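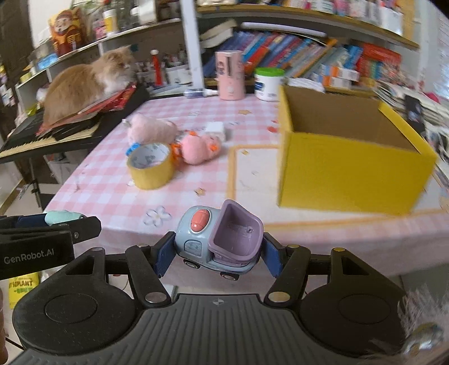 ## 3.2 Packing toys for return

**Figure 3.** A toy vehicle with a tilted bucket, held above the table. The open yellow box is on the right; the roll of packing tape and two plush toys are still on the cloth.

The second activity in our study is the packing of toys which a family has borrowed and must send back. We chose it because it is short, it happens on an ordinary table, and it mixes soft and hard objects in one container. In the toy library of Jinport, where the rules for returns were first written by Nusrat Munshi, each family receives a box, a roll of tape and a list of the toys. The list says what must come back. It does not say in which order the toys should go into the box, and this order is the subject of the present section.

We collected 17 packing sessions in May. The toys were different from one session to another, but every set had at least one plush toy and at least one vehicle with wheels. The participants could place the box where they liked on the table. They were told only that the box should close flat and that nothing should move inside when it is lifted.

Figure 3 shows a moment of choice which is typical for the activity. The toy vehicle has been picked up while both plush toys remain on the table. A hard toy of this type has a difficult shape for packing. The round dome at the front and the raised bucket at the back give it two high points, with a lower part between them, so it does not fill a corner of the box in the way a block does. If it is placed first, the space over it is irregular and something soft is needed to fill it. If it is placed last, it can press on the toys under it and the lid may stay open.

We describe three orders of packing. In the *hard-first* order, vehicles and blocks go to the bottom and plush toys are pushed into the gaps. In the *soft-first* order, the plush toys make a kind of bed and the hard toys are laid on it. In the *nearest-first* order, the person takes whatever lies closest to the hand, and corrects the result at the end. The last order was used more often than we expected, also by persons who told us before the session that they always begin with heavy things.

The position of the tape is also of interest. In Figure 3 the roll stands on its edge among the toys, and its yellow color is similar to the color of the outside of the box. A roll in such a place must be passed or moved when the toys behind it are taken. In the notes we therefore treat the tape as one more object of the table and we write down each time it is shifted. We did the same for small items, for example the white block-shaped object between the two plush toys, which are easy to forget when a larger toy is close to them.

A patterned tablecloth, like the pink-and-white gingham in the figure, was accepted in all sessions. We discussed whether to ask for a plain cloth. Small printed flowers and stars can make it harder to find a small piece on the table, but this is a normal condition in homes with children and we did not want to remove it.

The same written instructions were used later at Tolentino, with a different set of toys. Those sessions are reported in Section 4, together with the times for closing and taping the box. The wording of the instructions did not change between the two places, except that the word "parcel" was replaced by "box" after some participants asked what was meant.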